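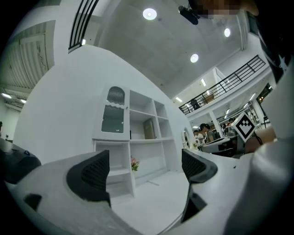
September 12, 2025

Second day of sorting out the Udport place and my feet are killing me. I wore the wrong shoes again (the flat ones, no support at all) and a concrete ceiling may look great but it does nothing for the noise when you drop a box of hangers. I dropped two.

I spent most of the morning on the white unit against the curved wall. I've gone back and forth on that thing since August. A straight piece of furniture on a bendy wall, who does that? But I have to say it's growing on me. The door with the arched glass is so pretty, all ribbed and dark in the top half and then plain grey underneath, and it makes the whole thing look a bit like it came out of somebody's grandmother's hallway, only very clean. I gave the glass two goes with the cloth and then noticed a thumbprint. Mine, of course.

The cubbies are the real question. I want them to stay mostly bare for now, because the minute I start putting things in I won't stop, I know myself! So the brown panel is leaning up in one of the middle ones and that's it. I keep thinking it could be the backing for the Floder samples if they ever get here. They said 23 pieces, then they said the order was split, and now the tracking page just says "processing." I'm trying not to look at it more than once an hour.

The fake flowers are down by the bottom of the unit, on the right. Pink, with the green leaves poking out. I go past and think they're a little silly, then I go past again and I'd miss them. They stay till the weekend at least. Real ones would be dead by then anyway, I never remember the water.

Lunch was the noodle place by the station, about 60 minutes door to door, which was far too long but I needed to sit down. I went over the Biston quote while I ate. 2,000 for new lights! The round ones in the ceiling are plenty bright, I was squinting under them half the morning. I wrote back and said no thank you, very politely, then read it over three times in case it sounded rude.

Still to do: the stair railing needs a proper dusting (all those bars, ugh), and I want to sweep the pale floor again before I bring anything else in. Tuncer is supposed to confirm the delivery slot tomorrow. I've set an alarm for seven and put the good shoes by the door.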